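The small print on the loan van

A signed handover sheet decides most disputes over a borrowed or hired vehicle, and most people sign it without reading it.

When Gifty Tetteh returned a panel van to the Plovo depot in January, the clerk walked round it once, took her keys and told her she was free to go. Sixteen days later a charge of £148 appeared on her card for a scuffed sill. The rental agreement allowed it. Clause 44 said the vehicle would be inspected "at or after return", and that the hirer accepted the findings of that inspection.

Clauses of this kind are common, and their wording matters. A term that lets the firm inspect the vehicle later is not in itself unusual. A term that makes the firm's own findings final is open to challenge under consumer law, which requires standard terms to be fair and written plainly. The test looks at the balance of rights between the two sides. If the hirer has no means of checking or answering a damage report, the balance is poor.

Tetteh wrote to the firm and asked for 4 things: the checkout sheet, the return sheet, the dated photographs of the sill and the repair invoice. Plovo sent the first and the last. The invoice came from a bodyshop, Hendriks, and covered work on a door mirror as well as the sill. No return sheet had been filled in. 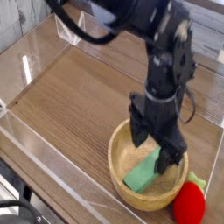

The missing sheet changed the position. In a civil claim the party alleging damage has to prove it on the balance of probabilities, and that includes showing that the damage arose during the hire. A van that stands in an open yard for two weeks, and may have gone out again, is hard to tie to one driver. The firm can still argue the point, but it has to do so with evidence.

Card payments raise a separate question. Many agreements contain an authority to take later sums, and hirers often assume that this settles the matter. It does not. The authority allows the payment to be collected; it says nothing on whether the sum is owed. A hirer who disputes it should write to the firm first, then to the card issuer, and keep copies of both letters. Issuers work to their own time limits, so delay is a risk.

Excess cover is sold as the answer to all this. Vakberg and Standia both offer daily policies at the counter, and the two differ on sills, tyres and glass. Standia excludes the underside of the vehicle, and its booklet defines the underside as anything below the door line. On that reading Tetteh's claim would have failed.

Plovo refunded the full amount after her second letter, without admitting fault. Clause 44 remains in its standard agreement - the current version moves it to the back page, under the heading "General".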